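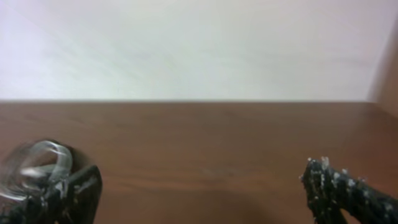 Week four, and we're on to falling-block puzzles, starting with the well. The well is the box the pieces drop into, and it's the first thing most of you will draw and the last thing you'll think about properly. When I sketch one for the first time I want it as plain as I can get it: a pale wall at the back, a straight line where it meets a brown wooden tabletop, and not a pattern or a label on the wall to pull your eye off the pieces. Get the game working against something like that. You can put your waterfalls and your dragons in later (I know some of you already have, I've seen the dragons).

A quick recap for anyone who missed last time. We looked at swap games, where the player moves two tiles on a full board and the board answers. Tonight's family works the other way about. The board starts empty, the game keeps adding to it, and the player spends the whole time tidying up. It feels completely different in the hands, even though the matching code underneath can be almost the same!

Size of the well

My practice game for this course is called Kivi, and you've all got the source. Kivi's well is eight columns across and ten rows high, so 80 cells. I tried it at seven by seven first, which gives you 49, and it was horrible. One bad piece in the middle and you were finished. A wider well forgives more, but go too wide and the player is forever sliding pieces from one side to the other, and that's dull.

Odd or even matters too. With an odd number of columns there's a true middle, so a piece one cell wide drops straight down the centre. With an even number you have to pick left or right of centre. Pick one and stick to it. Players learn it in their fingers without ever noticing, and they get very cross if you change it.

Choosing the next piece

Pure random is the obvious way and it's nearly always wrong. Run it long enough and you'll get the same colour five times in a row, and whoever is playing will swear blind that the game hates them. What I do is fill a bag with a fixed set of pieces, shuffle it, hand them out one by one, then fill it again. You still get surprises, only the droughts are shorter.

Zulkifli Tarigan, who taught this module before me, had a lovely variation he used in Surkance. He kept two bags, a kind one and a mean one, and drew from the mean one more often as the levels went up. The speed hardly changed at all. People told him the later levels were "so fast" and he was delighted every time.

Speed

Keep your fall speed in a table, one line per level. Please don't bury it in a formula. You'll want to nudge level six without wrecking level seven, and with a formula you can't.

Add a lock delay as well, the short pause between a piece landing and a piece sticking. Half a second is a decent place to start. Without it the game feels mean at high speed, and with too much of it people can shuffle a piece about on the floor for ages and never lose.

Scoring

Small numbers feel stingy and huge ones mean nothing. Kivi pays ten for a match of three, and then each step in a chain doubles. My best run in June was 1127, and then my sister picked it up for the first time and got 1148 (I have not been allowed to forget it). That told me the chains were paying far too much, as she'd set off one enormous one by accident near the end and had no idea how. I've since capped the doubling at four steps.

Have a look at Parneo before next time if you can. It scores on how few pieces you use, so a slow, fussy player can beat a quick one, and I'd like us to argue about whether that's a good idea.

For next week

Change the well size in your copy of Kivi, anything you like from five columns to twelve. Play ten rounds and write down each score. Then swap the random draw for a bag, play ten more, and bring both lists.

We're in the upstairs room at Carkthorpe again, same time, and the side door sticks so give it a shove.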